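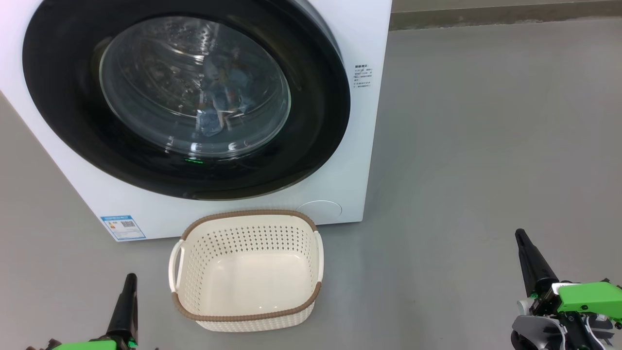 Utility room notebook, Mernham
April 17, 2026
Reading time: 3 min

Blues wash, continued from the last entry. Aim is still the same: find a loading and unloading routine for the small cotton items that doesn't leave one behind in the drum, and settle where the basket should stand. Machine is the white front loader on the grey floor. No changes to the plumbing or the levelling feet this time.

Load
Blue clothing only, light and mid shades together. Weighed dry in the basket and the basket subtracted. Detergent was the Visano liquid, measured in the cap. No softener. Pockets turned out, buttons done up, sleeves pulled the right way round. Tamara Kuzmenko asked for the sleeves to be noted each time, as the last batch came out with cuffs balled inside the arms and took twice as long to dry on the rack.

Programme
Cotton, 400 rpm spin. The low spin is deliberate. At the higher setting the load packed against the drum wall and had to be peeled away in one lump, and the thinner pieces came out creased along the line of the ribs. The cost is more water left in the cloth and a longer stay on the rack. Acceptable for now. To be compared with the middle spin setting when there is a matching load.

Basket
The beige plastic one with the lattice sides. It has a proper rim and a cut-out handle, and air gets through the sides, so damp things can wait in it for a short time. Tried 3 positions over the series:

1. Against the machine, right of centre. Blocks the filter cover and has to be shifted if the filter is due.
2. A full step back. Cloth drips on the floor between drum and basket.
3. Low and to the left, in front of the machine. The door opens to that side, but it clears the rim. Shortest drop from the drum lip.

Position 3 adopted. Mark the floor with tape if the rest of the room agrees.

Unloading
Door fully back on its hinges before reaching in. A half-open door gets knocked and swings against the wrist. Take the nearest piece first, then work towards the back. Pulling from the back drags everything forward at once and the front pieces end up in the fold of the rubber. 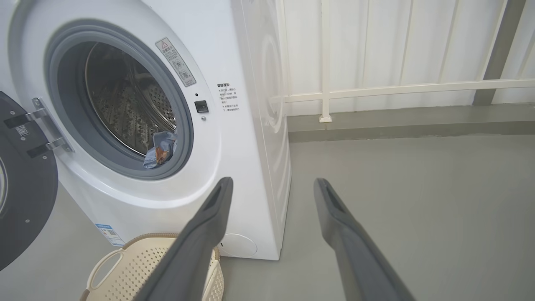
The lower lip of the gasket remains the weak point. Light cloth lies over it and looks as if it is on its way out, then slides back in when its neighbour is lifted. Patterned pieces are easier to spot against the grey rubber than plain dark ones. Routine from now on: clear the lip, empty the drum, run a hand round the inside of the gasket, turn the drum by hand through 2 full turns, look again. Pieces found late go on the tally sheet with the colour and where they were lying.

Checks on the machine
Door catch to be wiped with a dry cloth only. Gasket to be wiped after the last load of the day and the door left ajar. Filter behind the round cover, bottom right: put the shallow tray and an old towel down first. The printed notices on the front are in Chinese. Tamara is writing out an English version for the folder. Leave the stickers on the panel, including the energy label. Someone had started lifting labels off the Pickering dryer and the glue is still there.

To do
- Second basket of the same height for sorted items.
- Ask Brukesach for the price of a spare gasket.
- Repeat the blues load with the middle spin setting and compare drying times.
- Move the detergent shelf before July.

Recent entries
Rack spacing and drying times, cotton
Towels: folding in 3 or in half
Limescale on the drawer, second cleaning
Pickering dryer: removing label glue
Peg bag and tray storage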